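Datik Night Trials

The Datik night trials are a series of camera comparisons for small ground robots, run after dark on a service path at the Zestbridge depot. They grew out of a daytime test that went so well it was of little use to anyone: every camera on the list saw the path, every controller followed it, and the final ranking was decided by the price of the brackets. Moving the work to the hours when delivery robots are most often sent out, and most often found in hedges, gave results with more spread in them.

Background

Datik began as a controller project and had no particular interest in cameras. Its first controller steered by a simple estimate of where the paving stopped and the rough ground began, a method that depends on being able to see both. Zestbridge, which wanted robots to carry parts between buildings overnight, supplied the path and a key to the gate. The key was for a different gate, and the first session was spent on the wrong side of the fence.

The original plan called for one camera and a single evening. It was revised after the robot drove toward a bright doorway with what the log describes as "confidence."

Equipment

Two cameras are compared in the published trials. The Roussel unit has a wide lens and a fixed exposure mode, and is mounted low, behind the front housing. The Dakance unit adjusts its own exposure many times a second and sits on a short mast, where it is easier to clean and easier to knock off. Both feed the same Datik controller, which is given no map and no advance notice of the lighting.

A third camera was listed in the early paperwork but never arrived. It still has a column in the results table, which is empty, and by one reading of the scoring rules it is tied for fewest errors.

Method

Each run covers 205 meters of path in one direction. The robot starts from a chalk mark, drives at a walking pace, and is scored on how far it strays from the middle of the paving and how often it stops without cause. A stop of more than 15 seconds ends the run. Stops with cause are not penalized, although the definition of cause has grown longer with each edition of the rules and now includes cats.

The published set contains 532 runs, split between the two cameras. Runs in heavy rain were left out at first, then put back when it was pointed out that the customer's parts would not be excused from the weather.

Results

On unlit stretches the Dakance camera came out ahead. Its automatic exposure found detail in the dark where the Roussel unit offered the controller a choice of blacks. Near lamps the order was reversed. The Dakance unit darkened its picture to suit the lamp and lost the path altogether, then brightened again once the robot had wandered off it. The Roussel camera simply let the light burn out to white and carried on.

Glare and ghost lights
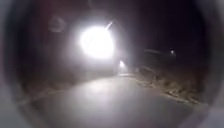

Glare is the trials' main source of argument, and the controller is not always the party in the wrong. A strong light ahead can whiten a large part of the view while leaving the near edge of the paving perfectly usable, with the mottled verge still showing along the right. Ghost reflections are a separate nuisance: the faint pale ring hanging in the dark to the upper left matches no solid object, but an early version of the Datik software gave such rings the same respect it gave bollards. Small lights farther off raise a different question, as a single bright point low over the path may be a vehicle, a lamp or a reflection of one, and the controller must decide how to behave before it finds out.

The present version ignores pale rings unless they grow. It also gives more weight to the lower half of the view, on the theory that the ground is usually down there.

Reception

Zestbridge adopted the Roussel camera for its lit routes and the Dakance camera for the others, an outcome both makers have described as a win. Critics have noted that most real routes are a mixture. A proposal to fit both cameras and let the controller choose between them was tested on 4 short runs, during which the controller changed its mind so often that the robot covered very little ground.

The results table was last revised on 17/08/2025. The empty column was kept.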